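Print this page | E-mail this page

Setting up a sponsored post campaign on Reltel

This guide is for small advertisers and community organisations who wish to place sponsored posts on the Reltel network. It assumes that you already hold a Reltel business profile and that the profile has been verified. Accounts opened through Gultden, our reseller, follow the same steps but are billed separately.

Before you begin

Decide what the campaign is meant to achieve and write it down in one sentence. Reltel will ask you to choose an objective at the first screen, and the choice cannot be changed once the campaign has been submitted. The objectives offered are Reach, Visits and Enquiries. Advertisers who are unsure should select Visits.

You will also need a payment method, a landing page that works on a mobile phone, and no fewer than 2 pictures. Pictures must be your own or properly licensed.

Creating the campaign

1. Sign in and open the Promotions tab. Select New campaign and enter a name. The name is not shown to the public, but it appears on invoices, so include your own purchase order reference where you have one.

2. Choose the objective and set the start and end dates. A campaign must run for at least four days. Shorter campaigns are returned without review.

3. Define the audience. You may select by region, by age band and by declared interest. The estimated audience is displayed on the right of the screen and should not fall below 2,000 – smaller audiences are rejected automatically for reasons of privacy.

4. Set the daily budget. Spending on any single day may vary, but the total will not exceed the daily budget multiplied by the number of days.

5. Write the post. The first line is the only part that all users will see without tapping, and it should name the product or service. The word "Sponsored" is added by Reltel and must not be typed into the text or placed on a picture.

6. Add the destination link. If you measure results with Jarent, paste the tagged version of the link at this stage. Tags added after approval will send the post back for review.

Submitting for review

Select Submit when all sections show a green tick. Review is normally completed within nine working hours. If the post is declined, the reason is given under Messages – correct the point raised and resubmit the same campaign. Creating a duplicate will place you at the back of the queue.

Reading the results

Figures appear on the day after launch. Compare cost per visit across whole weeks, as weekend use differs considerably from weekday use. Do not alter the audience and the wording at the same time, or it will be impossible to tell which change had an effect.
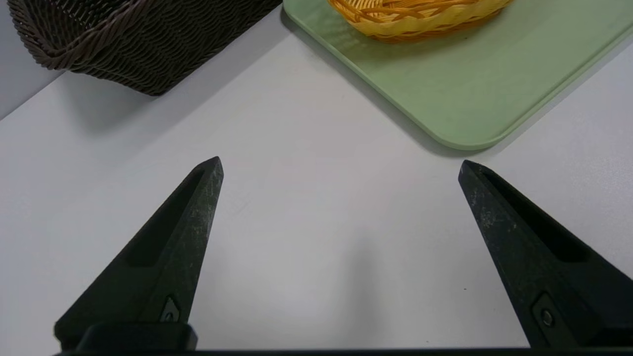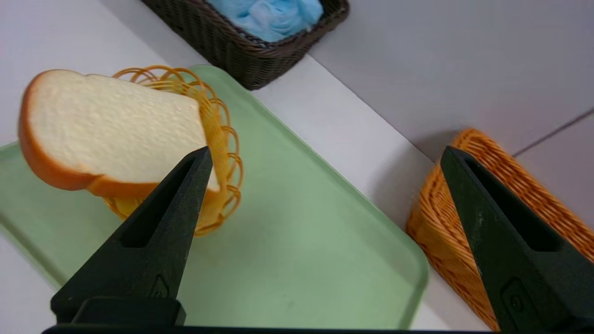 Comment from Jireš: Please add to step 4 that the daily budget is shown without VAT. We set ours to the full amount we had approved and the August invoice came in higher than expected. The rest of the steps matched what I saw on the screen.

Contact us | © Reltel Advertiser Support | Last reviewed 20 January 2022 | Back to top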